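Ellesen gripper

The Ellesen gripper is a hand-held, two-finger gripping tool made by Stinora and used to record handling tasks for robot training. An operator carries the tool and works the fingers by hand, and a camera mounted on the body records the fingers and whatever lies between them. The same finger set fits the Ellesen arm head, so wear found on the hand-held version is also expected on the robot. This article covers setup, routine care and repair of the hand-held version.

Design

The tool has a body with a trigger, a pair of flat arms, and a finger at the end of each arm. The arms pivot on brass-colored eyelets and are joined inside the body by a link, so that both move by the same amount when the trigger is pulled. The fingers are black blocks fixed by screws. Each finger is wrapped in a soft black pad held on with adhesive and folded over the tip. The pad is the only part of the tool meant to touch the work, and it is treated as a consumable.

A spring returns the fingers to the open position. Opening width is set by a stop screw in the body and is limited to 70 mm on the standard arms. A long-arm version was offered for a short time under the name Flomeden and was dropped after the link was found to flex under side load.

Setup

Setup begins with the arms. With the trigger released, the distance from each finger to the center line of the body should be equal. If one finger sits closer, the link clamp is loosened, the arms are squared against a block, and the clamp is tightened again. The finger screws are then checked. A finger that can be turned by hand is removed, the threads are cleaned, and the screw is refitted with a light thread locker.

The camera is aligned next. Both fingers must be in view through the full stroke, with the gap between them near the middle of the view. The camera bracket has a slot for coarse adjustment and a small set screw for tilt. After any change to the bracket the calibration routine is run again, and recordings made before and after the change are stored in separate folders.

The last step is a check against known objects. The Aguirre workshop set, compiled by Rocío Palacios and Emiliano Beltrán, contains objects chosen for being hard to grip or hard to see, among them clear and tinted plastic cases, thin lids and parts with small clips.

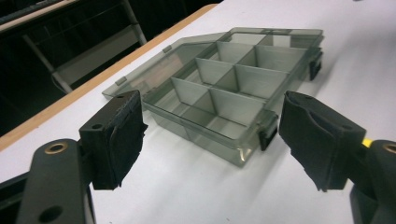 Aguirre, 18 Oct 2024

The workshop notes issued under this dateline deal mainly with hinged plastic organizers. A smoky-gray compartment box with its lid laid open is placed on a white tabletop and approached with one finger on each side of the tray. Tinted walls and dividers overlap when seen from above at an angle, and the edge nearest the finger can be mistaken for one behind it. The notes ask the operator to close slowly and to keep the pads clear of the latch clips, which catch on loose fabric. A lid left open is not to be used as a gripping surface, as the load passes straight to the hinge.

Pad wear

Pads fail in two ways. The adhesive lets go along the inner edge and the material begins to fold and droop, or the lower edge frays until threads hang below the finger. Slight fraying does not affect grip and may be left alone. A fold across the front face does, because it changes the thickness of the pad and moves the point of contact.

Guadalupe Chávez, who kept the Aguirre service log, set the inspection interval at 50 recordings and the replacement interval at 644 cycles on rough or sharp-edged objects. On smooth plastic the pads last longer, and a limit of 4,000 cycles applies. Both pads are replaced together. Old adhesive is taken off with a plastic scraper and alcohol; a metal blade marks the block and the new pad will not sit flat.

Arm and eyelet repair

Play at the eyelets shows up as a finger that rocks when pressed sideways. The eyelets are pressed in and cannot be tightened, so a worn one is pushed out from the rear and a new one set with a hand press. The arm must lie flat during this work. Ezequiel Espinoza described a method of shimming worn eyelets with thin tape, which holds for a few sessions and is accepted only as a field repair.

Cracked arms are not glued. They are replaced as a pair, after which the centering and camera steps are repeated in full.

Storage

The tool is stored with the trigger released and nothing between the fingers. Pads left pressed together over a long break take a set and need to be changed before use.

See also

Ellesen arm head
Flomeden long-arm version
Stop screw adjustment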